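Teaching the Small Motions of a Stitch
October 20, 2022

Closing a wound with needle and thread is among the first skills a surgeon learns and among the hardest to hand to a machine. The needle is curved, the thread bends in ways that are difficult to predict, and tissue gives under the slightest pressure. At the Rostami Institute in Clamlow, a research group has spent 2 years on a method for learning the task from recorded practice. The project is called Fostulura. 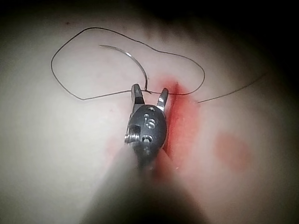 Earlier systems relied on cameras placed well above the work. From that distance a thin thread is easily lost against a bright surface, and the instruments often block the view of the needle. The Clamlow group added a small camera close to the tip of an instrument and trained its control model on both views together. Trained operators supplied 2000 recordings of single steps on synthetic tissue, among them grasping the needle, passing it through one side of a cut and drawing the thread.

The model does not plan a whole stitch in advance. It predicts a short run of motion, carries out the first part, looks again and revises. When the thread slackens or the needle turns in the jaws, the next prediction can take the change into account.
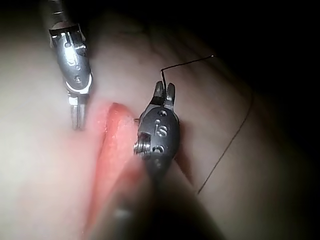

The group tested the method in 500 trials on pads that had not been used in training. Adding the close view reduced failed needle handoffs by 33 percent compared with the overhead view alone. Gains in knot tying were smaller, and the authors report that long loops of thread remain the most common source of error.

No trials on living tissue are planned at this stage. Work begun in April with the Paltari Foundation will extend the recordings to pads of differing stiffness, and the institute intends to release the data to other laboratories once that set is complete.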